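Notes on the hand-held collection runs, part 2

Oct 21, 2026

The count for Onodmont stands at 3318 recorded episodes, of which 1291 have been through review. 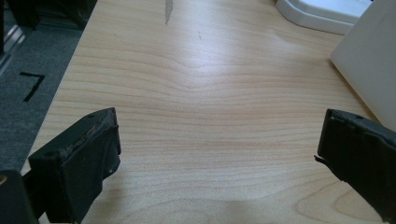
The reviewed set is smaller than I planned for in June. Most of the delay is trimming. I used to cut each episode at the first finger movement, and the policy learned to start closing as soon as it was switched on. Now every episode keeps a short stretch at the start with the fingers open and the tool held still. Old episodes have to be recut from the raw files, and the recut tool (Osman, a pile of scripts I should have written properly) handles one at a time.

Rules for a take, as they stand:

Start with the fingers open. Hold until the tracker reports a stable pose.
One approach, one grasp, one release. A second try at the grasp goes in the retry folder and gets its own label.
No changes to exposure between takes. Glare off a pale tabletop moves with the wrist, and I would like the model to see that.
Log finger wear at the start of every batch. Chipped coating along a top edge is fine. A loose screw is not.

The tracker is the other open item. Plain wood gives it little to hold on to, and with the tool low over the table the pose estimate drifts sideways. Things near the edges of the view help: table edge, floor, anything with a corner. I tried masking out the background to keep the training images tidy and lost tracking on a good share of the takes, so the mask now goes on after pose recovery. That cost me a full pass over the data.

Storage is holding up. Cleditz is the box under the desk, and it syncs to the Gikier bucket overnight. The sync skips any episode with a missing gripper width file — a silent skip until last week, when I added a log line and found a batch that had never left the box.

Next job is the retry folder. I want to train once with it and once without, same seed, and compare on held-out objects. The recut has to finish first.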